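Clenum depot: overtime ban ballot result and the new contract offer

Started by tiburcio_c, February 5, 2020

Result came in this morning. 77 percent in favor of the overtime ban on the turnout we had. The company has sent a letter to every home address saying the offer stands until the end of the month and then it gets worse. I want to hear from people on nights and in the wash bays as well as drivers, so post what you think. 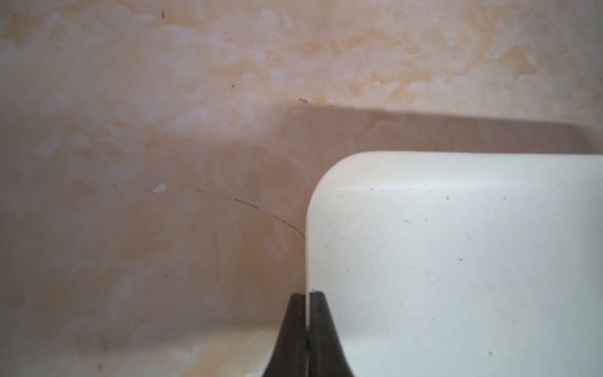 Ximena Montes: I voted yes but I don't think the ban should start before the stewards have met the company one more time. The letter says they will talk about the pension part. If we go out first they'll use that against us with the city.

tiburcio_c
They have said they'll talk about the pension part since June. There were two meetings set up and they canceled both, one of them the same morning. What would be different about a third?

Ximena Montes
The council votes on the contract soon. They don't want a dispute on the front page while that is going on. That is what's different.

yulanfeng
For anyone who hasn't read the whole offer, the main points as I understand them:

Anyone hired before the Markeck takeover keeps the old pension. Anyone hired after goes to the savings plan, and so does anyone who changes grade. So if you are a cleaner and you train up to driver you lose the pension. That part is on page 9 and the letter to our homes leaves it out.

The one-time payment is $3,273 before tax, and you only get it if you sign individually.

Split shifts come back on weekends.

Pantelis C.
The split shifts are what did it for me. I did them for years under Kitano. You start at five, you're sent home at nine, you're back at three and you finish at seven. They pay you for eight hours and take fourteen.

Azucena A.
I'm going to disagree with most of you. I voted no and I'd vote no again. I have rent to pay and overtime is almost a third of what I bring home. A ban costs the company a few late buses and it costs me the car payment. If we're going to do something, do a one-day strike and get it over with. I lose one day and they lose the whole service.

Pantelis C.
A one-day strike they can plan for. They'll bring managers in from the other depot and run half the routes. With the ban they don't know from one day to the next which runs are covered. The schedule only works because people stay late.

Azucena A.
Easy to say when your house is paid off.

Pantelis C.
It isn't, but fair enough.

tiburcio_c
Azucena, the local has a hardship fund and it covers overtime bans now, not only strikes. That was changed last year. You need your last two pay stubs. Ask at the office, or message me and I'll send the form.

Azucena A.
Nobody told us that at the meeting. I'll message you. I still think it's the wrong tactic.

yulanfeng
Does anybody know what happens with the Þórarinsdóttir agreement? The night maintenance crew is on that one and it has its own overtime clause. My supervisor says we aren't part of the ballot at all.

tiburcio_c
Your supervisor is wrong about the ballot, you were on the list. The clause is a real question though. It says overtime is by mutual consent, so the way I read it you can say no any night you want, ban or no ban. I've asked the regional office to put that in writing. Don't sign anything until they do.

Ximena Montes
Same goes for the individual letters. Two people on my shift signed already because they thought it was just to confirm their address. Can they take it back?

tiburcio_c
Get me their names privately, not on here. There may be a cooling-off period but it's short.

Pantelis C.
When does the ban start if the stewards go ahead?

tiburcio_c
Monday, first shift, unless the meeting changes it. Notice will go up on the board by the time clock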